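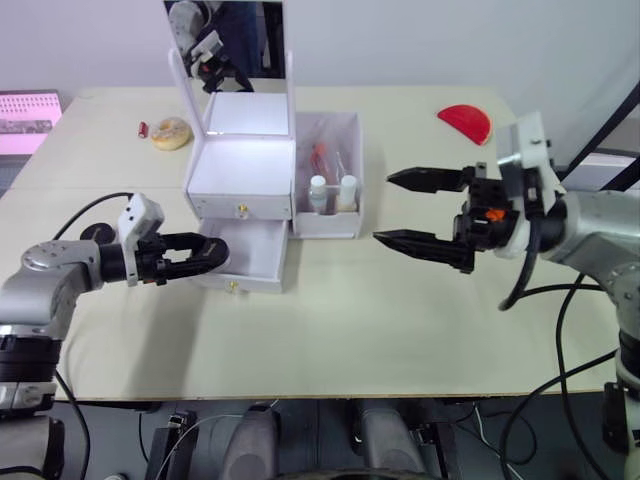

Gonçalo Moreira wrote to us after his first day of recording that he wished he'd practiced on one drawer for an hour before trying to save anything. We took that to heart, so this section of the Arkach guide now has a warm-up in it. Please do it! It's the most fun part of the day, and your first saved examples will be much better for it.

Section 4. Recording examples with two arms

You should have both arms powered, homed and paired with their leaders (Section 3). The task in this section is "open the drawer, put the item in, close the drawer." It's a great first task for a two-arm station because it gives both arms something to do, and a small vanity box with knobs on the drawers is a lovely thing to learn on.

4.1 Warm-up

1. Start the Arkach session in Practice mode. Nothing is saved in this mode.
2. Open and close the lower drawer until it feels boring. Try it with the left arm, then the right.
3. Pass an item from one gripper to the other over the middle of the table.
4. Bring both grippers near the mirror and back out again. Learn how close you can get without touching the glass.

Note: In the mirror you will sometimes see an arm, or yourself. Leave the mirror where it is. Reflections will be there when the policy runs too, and we want them in the data.

4.2 Setting the table

1. Put the box in the center, mirror at the back, drawers facing you.
2. Stand the organizer to the right of the box with the bottles at the front and the tubes behind.
3. Add a few items that have no part in the task. A toy donut, a lipstick, anything small and colorful will do. These are your distractors.
4. Check that both wrist cameras have a clear view of the fingertips.
5. Check the cable loops. Each arm should be able to reach the far side of the box without pulling a cable tight.

Caution: Keep hands off the table while the arms are live. If something falls over, press Pause first, then reach in.

4.3 Recording an episode

1. Switch to Record and type the task sentence. Use the same words every time.
2. Move both arms to the start pose, grippers open.
3. Press the left pedal. Wait for the tone.
4. Pull the drawer out with the left gripper on the knob.
5. Pick up the item and lower it into the drawer. Let go only when it's resting on the bottom.
6. Back the fingers straight out, then push the drawer shut.
7. Return to the start pose and press the left pedal again.

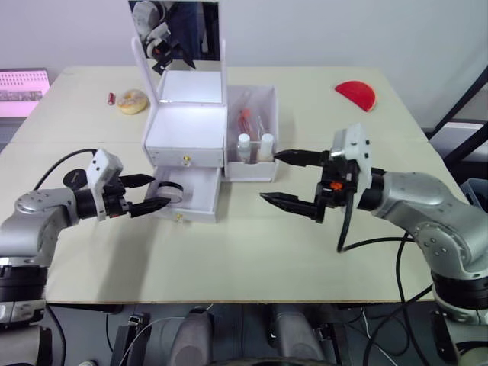 What if I fumble the item and have to pick it up a second time? Keep the episode and mark it "recovered" in the list; those are some of the most useful examples you can give the model.

8. Watch the playback at double speed. Press K to keep or D to discard.

Aim for 20 kept episodes, then take a break. A full set for this task is 200. That sounds like a lot, but the rhythm comes quickly, and it's a real thrill when you see the arms try it on their own for the first time.

4.4 Mixing things up

After each block of 20:

- Swap the item that goes in the drawer.
- Move the distractors. Back left, back right, closer to the box, all good.
- Turn the box a little, 17 degrees at most. Past that the left arm has trouble with the lower knob.
- Change operators if you can. Clotilde Vasseur and Jaime Neves recorded our reference set between them, and you can tell their hands apart in the playback, and the set is richer for it.

Caution: Don't change the height or angle of the wrist cameras partway through a set. If one gets bumped, stop, run Camera Check (Section 2.6) and begin a new set.

4.5 Pausing and stopping

The right pedal pauses both arms in place. Hold it down for 2 seconds to end the session. Arms lower slowly to rest, so clear anything tall from under them first. Unfinished episodes go to the Drafts folder, where you can trim or delete them later.

Related sections
Section 2.6 Camera Check
Section 3 Pairing leaders and arms
Section 5 Reviewing and labeling episodes
Section 6 Sending a set for training
Troubleshooting: gripper slips off knob

Arkach User Guide, revised 11/5/22 | Contact the Arkach help desk | © Suvon | Back to top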